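Home Research Student Work Archive Contact

02/09/2019
By Ketill Ladefoged

4. Trials and what they can support

The Joker project ran for one semester as part of the undergraduate manipulation course. Its students claimed, in the report they handed in, that a grasp policy trained on the Naseck object set would carry over to everyday table clutter with no retraining. I supervised part of the work and I was not convinced then. Having gone through the logs again in July, I am still not convinced, though my reasons have changed.

The team logged 1121 grasp attempts. Of these, 300 were held back for testing and the rest went into tuning. A test attempt was scored as a success if the object left the table and stayed in the fingers until the arm stopped. By that rule 247 of the 300 attempts succeeded. The report puts this figure in its first sentence and says very little about how the attempts were spread over the objects.

That spread matters. Markers and pens make up a large share of the test set, and a parallel gripper coming straight down on a marker has an easy job. Mugs are harder. The policy may take the rim, the handle or the body, and the scoring rule treats all three alike. A rim grasp that tilts the mug by a wide angle still counts, even though no one would want coffee carried that way. The students wrote that tilt was "rarely a concern." They did not measure it.

Soft objects raise a different problem. A plastic bag changes shape each time it is touched, so two attempts on the same bag are hardly the same trial. The Urier planner, used as the baseline, was given the bag in whatever state the last attempt had left it. The learned policy got a bag that had been reset by hand. I found this in a side note to the log, and it alone makes the comparison on soft objects unusable. 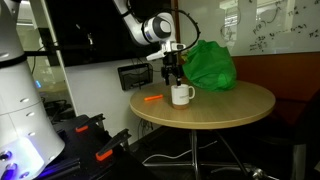 Figure 3. Two-finger gripper above a white mug, with an orange marker and a green plastic bag on the same table.

The clutter condition deserves the same caution. The report defines clutter as three or more objects on the table, with no limit on how far apart they may be. Blöndal spacing, which the course handout asks for, would have fixed the gaps between objects before each attempt. The team dropped it after the first 83 attempts, saying that it slowed them down. Those early attempts were then pooled with the later ones.

I do not think the students were careless. The rule for success was written down early and they kept to it, and the logs are good enough that a reader can find the faults. What the data support is a smaller claim: the policy lifts rigid objects from a small table at a useful rate. Whether it does so better than the baseline is open, and the next class should rerun both under one reset procedure before adding any new objects.

Comments (3)

gripfan: Was the tilt recoverable from the joint logs? Seems a waste not to try.

K. Ladefoged: Only the wrist angle. The mug can slip in the fingers and you would never see it there.

mtr_lab: We had the same trouble with bags. In the end we took them out of the test set.

Previous section Next section Back to top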